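Grostow Community Table
Progress report to the Varkis Fund
Period covered: January to March
Grant purpose: fitting out and opening the long room as a shared lunch and making space

Summary

The long room is open. It was meant to open in January and it opened in February, which by the standards of the building counts as early. People eat in it, draw in it and complain about the radiators in it, and all three were in the original application in one form or another (the radiators came under "comfort").

We have served 911 lunches since opening. The target for the period was higher, but the target assumed a January start and an oven with a working door. On current numbers we expect to catch up by the end of the summer, provided the oven continues to behave.

The rest of this report follows the headings in your template. Where a heading didn't fit anything we had done, we have left it out and not padded it.

1. The room

You will remember from the application that the long room used to be a stock room for a lampshade wholesaler, and that it was painted a brown the surveyor described as "institutional". It is now white. It took more paint than we had budgeted for, as the brown kept coming back through like a bad opinion. The third coat finished it off.

The overhead lights were kept. We had hoped to replace them with something kinder, and got as far as a quotation from Jiveck, who were helpful and very expensive. The existing fittings were tested and passed, so the money went on the floor instead. The light is bright enough to thread a needle by, and the sewing group is delighted. The lunch group would like it known that they look ten years older than they are.

The pipes were also kept. Boxing them in was in the first plan and came out of the second, once it was pointed out that every joint would need a hatch and the hatches would cost more than the boxing. They have been painted white and most visitors stop noticing them after a fortnight.

The walls are already picking up marks. We chose a paint sold as washable, and it does wash, though it seems to treat this as a favour. We have put a small sum aside in the next period for touching up, and would rather do that than ask people to sit further from the wall.

2. The tables

The tables were the largest single purchase and the one we argued over longest. The application had wooden tops. We changed to white ones after borrowing a sample of each for a week and putting beetroot on both. The results are available on request, but the short version is that the white one forgave us.

The tables have to serve for lunch until two and for making things after that, with a wipe in between. In practice the two halves of the day have run into each other. People who come for the food stay for the drawing, and people who come for the drawing arrive early and look hopeful. We had written the sessions up as separate activities with separate attendance sheets, and have stopped trying to keep them apart. A single sheet now covers the lot.

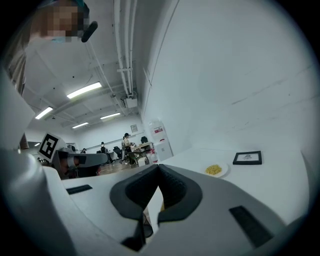
A plate and a framed drawing sharing a tabletop in the long room.

This overlap is the main thing we have learned in the period, and we would like to reflect it in how the second half of the grant is spent (see section 6).

3. Lunch

The menu is decided by what is cheap, what is in the store cupboard and who is cooking. Most plates start with a grain, because grains are filling and do not mind waiting. We have become very good at rice. We have been less good at lentils, which suffered under an early enthusiasm for turmeric, and there was one soup in February that has not been spoken of since and will not be spoken of again after this sentence.

Sweetcorn deserves its own paragraph, since it had its own delivery. We ordered 25 tins from Yazıcı, our dry goods supplier, and received 103. Yazıcı were very decent about it and let us have the extra at cost. Sweetcorn has therefore appeared in fritters, chowder, salads and, on quieter days, as itself. Feedback from regulars has moved from pleased, through polite, to a note in the suggestions box that simply says "peas?". We are taking this as user involvement.

Portions were a problem at first. We were serving on large plates and throwing too much away, so we moved to smaller servings with an open offer of seconds. The food waste bin now goes out half full. We have no proper measurement from before the change, so we are claiming this as an improvement with the caution it deserves.

The crockery is all plain white and all second-hand, from a hotel that was closing. It came with more saucers than any group of people could need. If another of your grantees is short of saucers, please put them in touch.

4. Drawing and framing

The making sessions were planned as a rota of crafts: sewing, printing, clay, drawing. Sewing is steady. Printing has been popular and is slowly turning the sink blue. Clay has been put off until we find somewhere for it to dry that is not also where the bread goes.

Drawing has outrun all of them. The small drawings have done best, the kind you can finish before the tea goes cold. They are mostly done in dark pen on white paper, as dark pens and white paper are what we had. Early in February somebody found a box of old picture frames in the cupboard under the stairs, and it was suggested that finished drawings could go in them. From that point people who had told us firmly that they could not draw began turning up with opinions about margins.

It is surprising what a frame does. A little drawing on a sheet of paper gets left on the table and used to stand a cup on. The same drawing behind a black border is carried about the room at arm's length and shown to people who are trying to eat.

Hanging has been slower than framing. The back wall takes a nail without fuss. The long wall does not, and swallowed two good plugs before we gave up. A picture rail is the obvious answer and is costed below. Until then a fair number of framed pieces live flat on the tables or upright in a crate by the door, where they get a steady audience from people looking for their umbrellas.

5. Things that went less well

The oven door has been mentioned. It was repaired in February and again in March, and we are now on good terms with the repairer.

The radiators at the far end are either off or heroic. The landlord has been told, has visited, has put a hand on one and has agreed that it was hot. We are told a new valve is coming.

Our booking system lasted two weeks. It asked people to reserve a place for lunch online, and a good many of those who most wanted lunch did not want to do that. The ones who did book often failed to come. We now leave the door open from noon and cook for a sensible number, with a pan of rice in reserve. It is less modern and it works better.

We also underestimated the washing up. The application allowed half an hour. It takes an hour and a quarter, and longer on fritter days. Some of the afternoon group have taken to drying up while they wait for the tables, which we did not ask for and are very glad of.

6. Money and requested changes

Spending to the end of March is within the total but not always within the lines. Paint and flooring are over. Lighting is well under, for the reason given in section 1. Ingredients are slightly under, thanks to sweetcorn.

We would like your agreement to 2 changes.

The first is to move the unspent lighting money to a picture rail for the long wall, with hooks and cord. We have a quotation that includes fitting by someone who has seen the wall and was not put off by it.

The second is to merge the lunch and making budgets into a single line. At present a roll of kitchen paper has to be charged to one or the other, depending on whether it wipes up soup or ink, and this is taking more time than the kitchen paper is worth. The combined figure would not change.

Neither change needs extra money from Varkis. If either is awkward at your end, the picture rail is the one we would ask you to look at first, as the crate by the door is nearly full.

7. Next period

From April to June we plan to add a second cooking day, start clay (bread permitting) and hold an open afternoon when the rail is up. Everyone with a drawing in a frame will be asked to hang their own, at whatever height they think is right. We are expecting differences of view about this.

We will also be buying peas.

Receipts, the attendance sheet and the floor guarantee are attached separately. The guarantee excludes damage by printing ink, a clause we would have liked to read sooner.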